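Keltau Two-Arm Cell: Setup and Care FAQ

Kept by Orysia Yatsenko. Last updated October 2025.

I look after the two-arm sorting cell at Keltau, and I get the same questions over and over (in the hallway, by text, once through a bathroom door), so I finally wrote my answers down. It's for people who'll be running or fixing the cell. If you want to know how the software picks a grasp, that's a different page and a different person!

What do I do first when I come in?

Walk around it. Before any power goes on, I look at both arms from the front and from each side, and I put a hand on every cable loop I can reach. I'm feeling for a loop that's tighter than it was yesterday, or one that's slipped down where a joint can pinch it. Then I wipe the table, put the tray back on its tape marks and switch on the controller. Arms come after that, left one first. There's no deep reason for left first, I just like everybody doing it the same way so that when something faults we all know where in the sequence we were.

How long do I need to let it warm up?

Give it 17 minutes on the slow exercise routine. I know, it feels like forever when you've got a list of jobs. But the joints are stiffer first thing, and if you calibrate on stiff joints you'll be calibrating again after lunch. Make your coffee. Fill out the log. In December, when the heating in the back hall goes off overnight, I run the routine twice and I don't feel bad about it.

How should the table be laid out for the daily check?

Tray in the middle, baskets at the back against the wall, and one item standing on the tray. I like a squeeze tube stood on its cap, which is a fussy thing to pick up because it's wide at the top and narrow at the bottom, so a gripper that's a little off will show it right away. Put something in the baskets too. An empty basket tells you very little about whether an arm clears what's already inside.

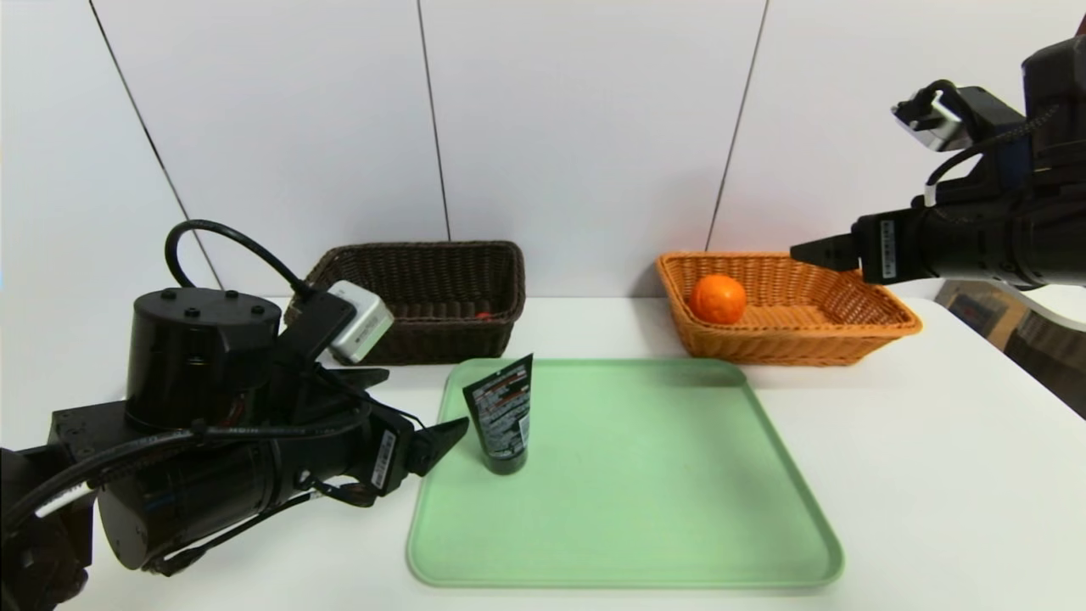 Daily check with the tube on the green tray, left gripper coming in beside it.

Start with the left arm at slow speed and stop it just short of the tube. Get down at table height and look at the gap between the fingers. You want the item to end up in the middle of that gap when the arm moves in. If it's going to touch one finger well before the other, stop there and redo the wrist offset. Don't "help" by nudging the tube over! I've caught people doing that (I've caught myself doing that) and all you've done is hide the error until the next pick.

Why does the right arm park so high?

To stay out of the left arm's way. We used to park it lower and lost a cable clip to it. The park position is saved under the name "high right," and please don't overwrite it. If you need a different one for a test, save a new one with your initials.

What's the right way to run the camera cables?

Generous loop, no twist, tied at the bracket and again further back on the arm. The loop looks sloppy and visitors always want to tidy it. Leave it. The wrist has to turn all the way in both directions without pulling on the plug, and a neat cable is usually a short one. After you retie anything, turn the wrist by hand through its full travel with the power off and watch the plug the whole time.

If you do end up replacing one, the spares from Cekmont are in the gray drawer. They're a bit stiffer than the old ones, so allow a little more slack than you think you need.

How do I clean the fingers?

Dry cloth first, then a cloth with a tiny bit of alcohol, then leave them to dry before you close them on anything. We handle a lot of cosmetics packaging and some of it is slick. The film builds up slowly, you won't see it, and then one morning smooth packs start sliding down in the grip. I do it every 30 hours of run time. Keep the alcohol away from the labels on the side of the grippers, please. I need to be able to read those when I order parts.

And check the finger screws while you're there. Snug is enough.

The arm keeps touching the side of the basket. Is it broken?

Probably not. Nine times out of ten somebody moved the basket. The woven ones have flared sides and a thick rolled rim, so there's less room down in the bottom than it looks like from the top, and a tall pack sticks up well above the fingers while the gripper is working down there. Check the basket against its marks first. If it's where it should be, run the approach slowly with a tall item in the grip and look at the wrist view as it goes.

What am I looking for in the wrist view?

Three things for me. Is the pack upright between the fingers, are both fingers bearing on it, and is there space between the fingers and whatever else is in the basket? That last one catches people out. You can be so busy watching the pack that you forget the neighbor, and the outside of a finger will happily shove something into the wall of the basket. 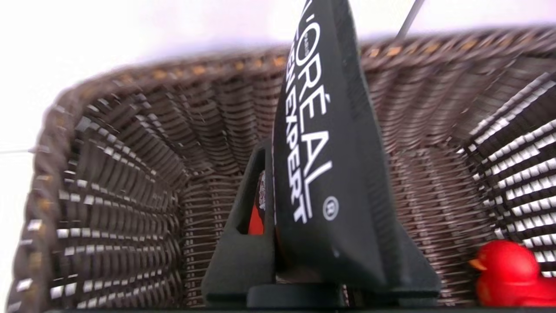 Recep Ağca wrote in to disagree with me on the next bit: "I'd set the grip force on the softest pack you have and leave it there. You keep telling people to adjust it per item, and then the night shift inherits whatever the last person typed in."

Fair point, and I've changed my answer.

So what grip force should I use?

Start on setting 3 and leave it, unless you're on a planned test. It holds a soft pouch without crushing it, and it's fine on the tubes. If you have to go up for something heavy, write it in the log and put it back when you're done. I've also added a line to the shutdown list so the next shift checks it (thank you, Recep).

If a pack creases badly on setting 3, look at the fingers before you touch the number. A finger that's sitting a hair crooked presses with its edge and leaves a mark at any force you like.

When do I have to recalibrate the cameras?

After any bump, after any work on a bracket, and on Monday mornings whether it seems to need it or not. The wrist cameras are the ones that drift on us. Use the Faton board, not the printed paper one that's still floating around, and get rid of the paper one if you find it. If the result comes back worse than 2 pixels, do it over. Still bad? Check that the bracket is tight before you go hunting in the software. I once lost an entire afternoon in a settings menu over a loose bracket and I'm still annoyed.

Shiny surfaces can throw you off too. The woven baskets are full of little glints under our overhead lights, so take them off the table before you put the board down.

Can I replace a gripper myself?

Yes, if you've done it once with me standing there. Power off at the controller, take a photo of the cabling before you unplug anything, support the gripper with your other hand while the last screw comes out. It's heavier than people expect. The joints further up the arm are a different story. Those go to Hrytsenko for repair, and opening one up yourself means they'll charge us for the whole unit.

It stopped in the middle of a job with something in its grip. Now what?

Leave the emergency stop alone unless something is in danger, because the fingers relax when you hit it and the item drops. Press pause, read the fault, and get a hand under the item if you can do that without reaching between the arms. Then open the fingers from the panel. Note down the fault code before clearing it! I can do a lot with a code and nearly nothing with "it just stopped."

Where do I leave notes for you?

In the log on the bench, the paper one. I read it every morning while the arms are warming up. Put your name on it so I can come and ask you what you meant.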